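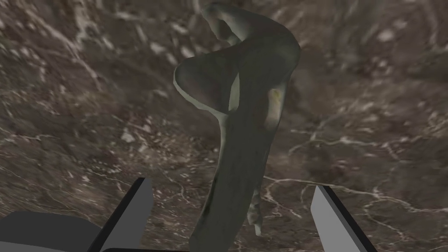

Dodwood Makers' Circle
Minutes of the May meeting

Start: 7:10 pm. The April minutes were approved with one fix (the glue order was for 11 tubes).

1. Visit to the Loltis open day at Skostalgate

Ten of us went, and this item took up most of the evening because everybody had something to say! Loltis had their grasping work on show in the main hall, with the simulator up on a screen and visitors free to ask anything. The item that got us all talking was the bone-shaped model, which looks a lot like a shoulder blade, standing upright over brown marble with the two gripper fingers spread wide below it. Several members said they could have watched that one all afternoon.

Points raised:
- The shape is a wonderful puzzle. There's a hook at the top, a hollow plate beside it and a long shaft that narrows as it goes down, and we had a lively argument over where each of us would grab it. Most said the shaft. Two held out for the hook and would not be moved.
- The guide told us odd shapes like this teach them more than boxes and cans do. Members who carve agreed right away, having all fought with a piece that has no flat side.
- One member asked why the background was so busy. The answer was that they change the surfaces a lot so the software doesn't get used to a plain one.
- We would have liked more time with the staff. The talk ran long and the questions got squeezed, but they stayed on afterward and were very kind about it.

Agreed to send a thank-you card, and to ask if a smaller group could go back in the fall.

2. Our own gripper project

Still on the Ivanyshyn kit. The left finger sticks when it opens. After the visit there is a lot of new energy for this (four more people signed up for the build night). Agreed to spend up to 2 meetings on it before the summer break.

3. Room

The heater is fixed. Please stack the chairs.

4. Any other business

Somebody left a green thermos in the van. It is on the shelf by the sink.

Closed 8:50 pm.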